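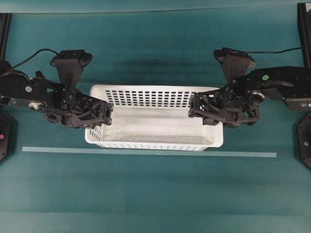
The Flesby Pair is a two-armed tabletop robot kit sold for teaching and for small research projects. It is made by Perinby, which sells it both as a box of parts and as a built unit. The kit is marketed as "ready for household tasks," a claim that reviewers and some buyers have disputed.

Design

The Pair consists of two matching arms that face each other across a work surface. The arms are black and combine metal links with 3D-printed parts. The grippers are printed as an open lattice, which Perinby says saves weight. Critics have said it also saves material, and that the struts are the part most often reordered. A camera mount sits on top of each arm, with its cable running up and away from the work area.

The company describes the layout as "human-like." The arms have no shoulders, do not travel, and cannot reach anything that has not been placed between them.

Kit and pricing

The base kit sells for 119 a month on a 12-month lease, or can be bought outright at a price given only on request. The lease does not include the computer needed to run the arms. Early product pages left this out, and a line was added to the order form in October after complaints. Replacement gripper tips are sold in packs. The warranty covers motors and wiring but treats printed parts as consumables.

Training and software

Users train the Pair by guiding it through a task many times while the cameras record. The recordings are then used to build a control program. Perinby's brochure says a new task can be taught "in an afternoon." The manual that ships with the kit is more cautious, advising that results depend on lighting, the table surface and how closely each object matches the one used in training.

Basket handling is the task most often used in the company's sales material. A light plastic basket with a thick rim is about as friendly an object as a pair of grippers could be given, and the brochure does not say how the arms do with a full one.

Reception

The most detailed independent review was published on November 17, 2021, by Rebecca Dal Bello in the trade newsletter Humthorpe. Dal Bello ran 31 trials of a two-handed basket lift and counted 18 as successful, using a stricter standard than the maker's own. Perinby counts a lift as complete once the basket leaves the table. Dal Bello required it to be set down again upright. She praised the assembly guide and the cable routing but wrote that the word "household" should come off the box.

Nattawut Mahawong, who teaches an evening robotics course at the Bunnag workshop, gave a milder account. He found the Pair useful for showing students how two arms get in each other's way, and considered it fair value for a classroom that already owned a suitable computer. He did not recommend it to anyone hoping to have chores done.

Perinby replied that the Humthorpe trials used an older version of the software. It has not published trial results for the newer one.

See also

Robot gripper
Two-armed manipulation
Educational robotics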